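Follero opens a second repair and refill counter in Cimside this June

CIMSIDE – We did it! After 5 years of squeezing everything into one tiny shop in Terkudport, I'm so happy to share that Follero is opening a second location, right on Srour Street in Cimside.

If you haven't met us yet, we're a small store that sells soap, shampoo and laundry liquid by the ounce, and we fix small household stuff while you shop (toasters, lamps, that one fan you can't part with).

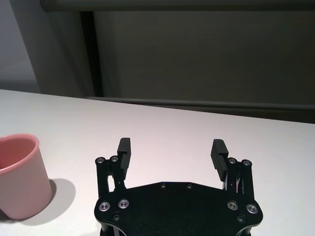

Last year our customers brought in 843 broken items, and plenty of those folks drove over from Cimside to do it. I kept hearing "when are you coming to us?" – so now we are. The new place has 12 refill taps, twice the counter space and parking out back. 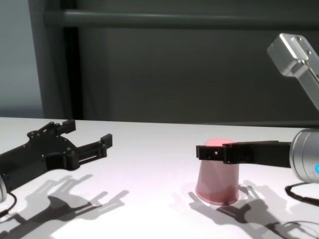

Prices stay the same at both shops, and your punch card works at either one. Bring any clean container you like, or grab one from the free jar shelf by the door. Repairs are drop-off only for now, and I'll text you a quote before we start anything.

Doors open at 8 a.m. on Friday, with coffee for whoever gets there early. To ask about hours, repairs or interviews, stop by the Terkudport counter and ask for the owner – that's me!
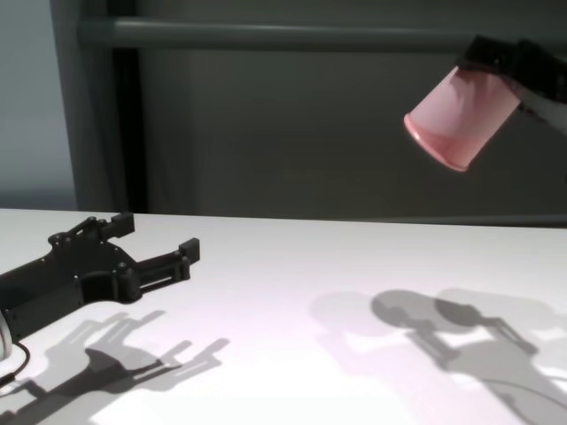
A black gripper and its shadows on a white tabletop.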